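Materials and Claims, Unit 5
Surfaces: what the brochure says and what you can check

Reading for this unit: the Ferar countertop brochure and the two Puko data sheets in the course folder. Read the data sheets first. The brochure will make less of an impression that way.

Most of what gets sold as "marble look" is sold on its pattern, and a pattern tells you very little. Veins can grow in rock over a very long time or come off a printing cylinder in a second. Ferar uses the word "authentic" on nearly every page and never says what it is authentic to. Underline it each time and write in the margin what test would settle the matter. If you can't think of one, leave the margin blank.

Some things you can check without a lab:

Repeats. Printed patterns have to start over somewhere. On a small sample you may never find the spot, so a small sample proves nothing either way.
Edges. Does the vein carry on down through the thickness, or does it stop at the top face?
Acid. A drop of vinegar dulls polished calcite marble. Ask before you try this on anyone's counter.

Color is a weak clue. Iron can stain real stone yellow, orange or red, and ink can do the same job for less money. 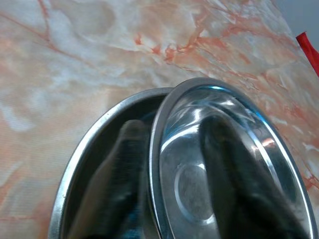 Georgiou objects that buyers don't care where a vein came from, only whether the top survives a kitchen, and that this whole unit is a snob's errand. Fair enough, up to a point. But the price is set by the story, and a buyer paying extra for the story should get to test it.

Now the Puko sheets. "Stain resistant" rests on 2 liquids left for 20 minutes. Coffee sits on a counter overnight in plenty of homes. The scratch figure comes with no method at all, so treat it as decoration.

For next time: pick one claim from the Clikex catalog and rewrite it in under 50 words so that it could be proved wrong. Bring both versions.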